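Search this site
Go
Home & Table

The Drawer We Keep Meaning to Sort

Cutlery is handled more than anything else in a kitchen and thought about less than most of it. A household will spend months choosing a stove and then eat for years with whatever forks came along with a roommate, a wedding, or a box marked "kitchen misc." The drawer fills up. At some point it sticks when you pull it, and a serving spoon has to be pushed down with a finger before it will open.

I emptied mine in April, after the third time a chopstick rolled off the back and jammed the runner. The drawer is 18 inches wide. It had a tray in it that was built for the three-piece setting most trays are built for, knife, fork and spoon, with a thin slot across the front for teaspoons. It had no place for chopsticks, which we use at least 4 nights a week. They lived on top of everything else, crosswise, and that was most of the trouble.

The advice you usually get is to sort as you go, lifting pieces out one kind at a time. I tried it and gave up. You can't judge a drawer while it is still half full, and you keep putting things back in the spots they came from. It works better to tip the whole lot out on a clear surface and let the kinds mix. A pale surface is best. Dark handles show up on it at once, and so do crumbs.

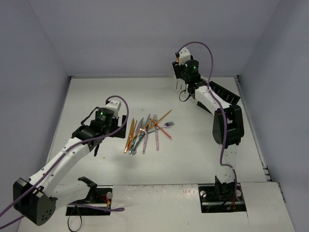 Start with the chopsticks. They are the longest thin things in the heap and they hold the rest of it together, so once they are out, the forks and spoons come apart without a fight. Lay them side by side with the thick ends level. Pairs that match will be obvious. Odd ones should be set aside until the end, because the mate is often under a spoon.

Forks come next. Tines catch on each other and on anything with a hole in it, and a fork pulled quickly will bring two more with it. Pick them up by the handle end and turn them a little. Spoons can be left for last, as they slide free on their own and stack easily. Table knives can go any time, though a sharp paring knife should never have been in the drawer in the first place, and if you find one, take it out before you do anything else.

Now look at what you have. In most kitchens there will be two or three sets that nearly match. Ours had a plain one from a line called Carroll, bought when we moved in, and the remains of an older one with a slightly wider handle. For years I had treated them as one set. Laid out in rows, they plainly aren't. The wide forks don't nest with the narrow ones, and when you mix them in a tray slot the stack leans over and spills into the next compartment. Keeping the two kinds in separate slots fixed that in a minute.

Then the question of how many to keep. A family that runs the dishwasher each night needs fewer pieces than it thinks. Count the people at the table, double it, and add a few for guests. The rest can go in a box on a high shelf. I would not throw out good steel. It lasts longer than the furniture it is kept in, and someone in the family will be setting up an apartment sooner or later.

Trays are a separate matter. There are more of them on sale than anyone could need, and nearly all of them are cut for the short pieces. I measured our longest chopsticks before shopping, and I would tell anyone to do the same. Many trays that fit the drawer have a long compartment that is still too short, so the sticks end up resting at a slant on the divider. The one I settled on is an expanding wooden tray from Furwood. The side wings pull out, and the outer compartments run the full depth of the drawer. It isn't pretty up close, and the wings rattle a bit, but the chopsticks lie flat.

A friend keeps hers upright in a ceramic jar by the stove, a tall one from Clokow, and this is a good answer if you have the counter. Put them in with the eating end up, and make sure they are fully dry. A jar with no drain holes will collect water at the bottom, and wood and bamboo both go dark and soft if they stand in it.

While the drawer is empty, wash it. Warm water and a little dish soap will do, then a dry towel, then leave it open for an hour. Cork or rubber liner cut to size will stop the tray from sliding. I had some Goko liner left from the pantry shelves and used that. Cut it a hair smaller than the drawer floor so the edges don't curl up the sides.

Put things back in the order your hand wants them. Most of us reach for a fork first, so it belongs nearest the front on the side you favor. Serving pieces can go at the back or in another drawer altogether. I moved ours in with the ladles and have not missed them.

The whole job took one evening, including the washing. Four months on, the forks are still in their rows. The teaspoons have begun to wander.

Comments (4)

spoonrest
We had the same problem with the sticks on top. I ended up putting a spring divider down one side of the drawer and skipping the tray on that side. Cheap and it works.

Marlow_kitchen
Disagree on eating end up in the jar. People grab them by the tips that way. Handles up, and empty the jar out every few days.

tt2992
Does the expanding tray hold steak knives or do they need their own block?

lowcountry cook
My teaspoons don't wander, they vanish. Started with twelve and I'm down to five. Check the lunch bags.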